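Lavar menos y secar mejor

Llevo ocho años viviendo en pisos sin secadora y en todos he acabado cambiando la manera de hacer la colada. En el de ahora, un segundo interior, el problema es enero. La ropa gruesa tarda dos días y las toallas cogen olor si las dejo juntas.

Mi vecina Sun-ja Maeng me recomendó centrifugar dos veces, la segunda sin agua y con media carga. Lo hago desde el otoño y se nota sobre todo en el algodón. También he dejado el suavizante. Las camisetas quedan algo más ásperas y las toallas absorben mejor.

Otra costumbre es sacudir cada prenda antes de colgarla y dejar un palmo entre una y otra. Las camisetas van mejor directamente en la barra que con pinzas, que marcan los hombros. 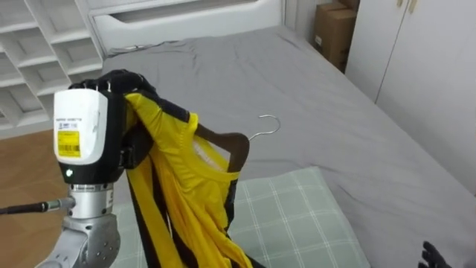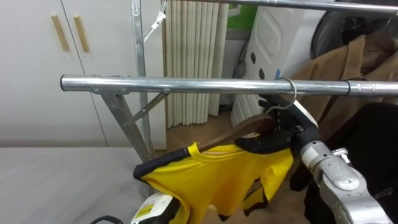
Con la factura también he hecho cuentas. Antes ponía la lavadora cinco veces por semana y ahora la pongo tres, casi siempre a 30 grados. El domingo lavo sábanas por la mañana y abro la ventana hasta las once, aunque haga frío. Cerrada, el cristal amanece empañado y la humedad se queda en el armario.

Me queda por resolver la lana. Tengo un jersey gris que he secado en plano sobre una toalla y aun así se ha dado de sí por las mangas. Kevser Erdem dice que lo enrolle antes en otra toalla y apriete sin retorcer. Lo probaré la semana que viene.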